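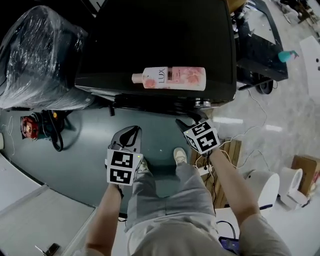 Moving and Storage: Frequently Asked Questions
Hallex Residence, Resident Services
Last updated Nov 7, 2018

May I leave toiletries in a cabinet that is going into storage?

No. Body wash, shampoo, lotion and other liquids must be taken out of all furniture before it is collected. Please check the top surface as well as the drawers and shelves. Bottles found at collection are placed in a clear bag marked with your apartment number and held at the front desk for 15 days.

How should I pack a bottle of body wash?

Close the cap firmly, place the bottle in a sealed plastic bag and stand it upright in a box with other bathroom items. Do not pack liquids with bedding, papers or electrical goods. Pump bottles should be locked or taped shut.

Does my furniture need to be wrapped?

Large items must be wrapped in clear plastic film. Film is available from the Resident Services office at no charge, up to one roll per apartment. Colored or opaque film is not accepted, as staff must be able to identify the contents. Wipe each surface and let it dry fully before wrapping.

How do I clean a dark or glossy surface?

Use a soft cloth dampened with plain water, then a dry one. Soap leaves a film that shows clearly on black finishes. If body wash has leaked, blot it first and repeat the water step until the cloth comes away clean. Scouring pads and powder cleaners may not be used on residence furniture.

What is the weight limit for a single item?

The service elevator carries up to 500 pounds, including the people riding in it. Items too heavy for two people to lift should be reported when you book.

May power tools and machines be stored?

Yes, provided they are clean and any fuel has been drained. Coil all cables and secure them with a tie. Machines are kept on the floor and may not be stacked.

How much notice is required?

Requests must be received seven days before collection. For collections in January, please apply as early as possible.

Whom should I contact?

Write to Lingyun Yin, Resident Services, Room 57, or leave a completed request form at the front desk.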